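Washing a wooden paddle brush, and where to put it down afterward

Last updated: December, 11:23 p.m.

Mevasow

I have a wooden paddle brush that I'm fond of, reddish wood with nice grain on the back, and I have never washed it properly. I have pulled hair out of it. I have tapped it on the side of the sink in a meaningful way. It's now at the point where my clean hair comes out of a brushing looking like yesterday's hair, so I accept that something has to be done.

My sister says soak it overnight in dish soap. My sister also put a cast iron pan through the dishwasher 2 times, the second time to see if it would be different, so I'd like another opinion before I drown anything.

The other half of my problem is drying. Everything I read says to dry it bristles down. The only free flat surface in the apartment is the white table, the one with the thin gray lines across it like big tiles. It came with the place. I don't know what it's made of, and the landlord, when asked, said "table." I'm a little worried about water sitting in those lines, if they are the kind of lines water can sit in. I'm more worried about the finish on the brush, which still has a bit of a gloss that I'd like to keep.

So: how wet can I get the wood, do I need oil afterward, and is the table going to cost me my deposit? Brush first, then the tabletop.

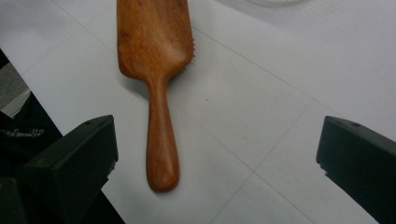
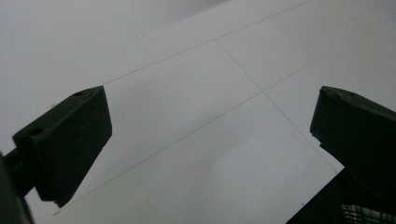
Sevim Bozkurt

Please don't soak it. Wood swells, and if yours has a rubber cushion with a little air hole in it, the water goes in there and takes its time leaving. I killed a very good brush that way, and it smelled like a pond until spring.

What I do now: get all the hair out dry, with the tail of a comb. Then a bowl of lukewarm water with 2 drops of shampoo, and an old toothbrush. Dip the toothbrush, shake it off, and scrub between the bristles with the hairbrush held face down, so the drips fall away from the cushion. Go around the base of each row, where the gray felt lives. Rinse by wiping with a damp cloth. The back and handle get the same cloth for a few seconds and then a dry one right away. Ten minutes if you don't stop to be disgusted.

Drying is bristles down, yes, but on a folded towel, and that takes care of your table too. Swap the towel if it feels damp and leave the brush overnight. Keep it off the radiator - I know it's tempting.

As for the lines, run a fingernail across one. If it catches, it's a groove, so wipe it when you're done. If it doesn't, it's just a pattern and you can stop thinking about it.

urthorpe_basement

Oil it. I use Drirum on everything.

Sevim Bozkurt

If there's still a gloss on it, that's probably a varnish, and oil will just sit on top and feel greasy. Then it's in your hair, and you're back where you started. I'd only oil bare wood that has gone dull and dry, and then very little, rubbed off well.

Mevasow

Fingernail does not catch. The deposit lives. Toothbrush in hand, doing it tonight, and I'm not telling my sister.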